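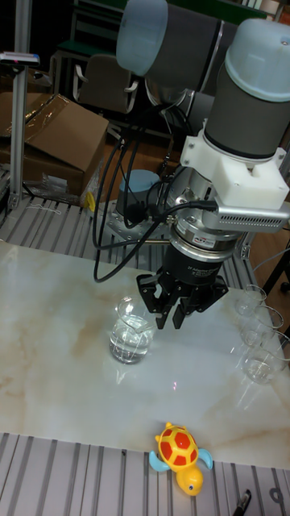
Measuring by eye, pouring by hand

An afternoon talk about beakers, water and a marble-patterned table

The owner of Dilatetti, a small shop for kitchen and table glass, does not like to be photographed and asked that we leave her name out. She was happy to speak about glass for as long as we wanted. We met on Sunday, October 4, 2020, when the shop was closed and she had time to make tea.

She began with the beaker, which for her is the most honest vessel in any kitchen. "People buy a beautiful jug and then they are angry that it drips," she told me. "A beaker has a spout at the rim and some marks on the side, and it does the work. My mother had one for vinegar, one for milk. We never called it laboratory."

I asked if the marks can be trusted. She laughed a little. "For soup, yes. For medicine, please no. The lines on the side of a beaker are there to give you an idea. If you want to be exact you take a cylinder, or you put the thing on a scale." In her own kitchen she fills it halfway and no more. A full one is heavy at the top, and she has small wrists.

The shop started in May, four years ago, with a delivery of 900 pieces from a wholesaler called Dandus. She had ordered too much and kept the boxes under her bed and in the bath. "I washed myself at my neighbour's place for two weeks," she said. Now the stock list has 3449 pieces on it, and she has a proper storeroom with shelves on both walls.

We came to the question of the table. Many customers ask her what surface is good for clear glass, and her answer has changed with the years. Before, she recommended dark wood. Today she prefers something pale and glossy with a bit of veining, beige or grey. "On the white you see the water very well, and every drop beside the glass also. It is a strict table. You learn quickly to pour slower."

The trouble is the reflections. Under a strong ceiling light a shiny top gives back bright patches, and then a clear vessel with nothing in it can almost disappear. She has knocked over more than one in this way.
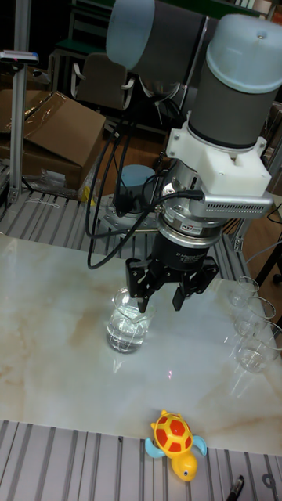

Her solution is to keep the glasses together in a line at one side of the table, and the beaker by itself with free space all around. "The hand must know where to go," she said. She leaves a little water in the front glass when she practises, so that she can see at once where the line begins. I don't know if this is a real method or only her habit, but I have tried it at home and I spill less.

About the pouring itself she has firm opinions. Hold the beaker low on the body, never by the rim. Turn the spout to the glass before you lift, and don't correct it in the air. Stop earlier than you think, as the last bit always comes after. She showed me this three times with cold tea, and I was allowed to dry the table.

Her favourite customer is Tunari, a café two streets away that serves its syrups in small beakers. They broke so many in the first winter that she now keeps a separate shelf for them. Her largest order ever came from a guest house, Þórarinsdóttir, which took 1285 drinking glasses and asked for all of them without any colour or pattern. "I was so proud of that colour, none," she said, and went to fill the kettle again.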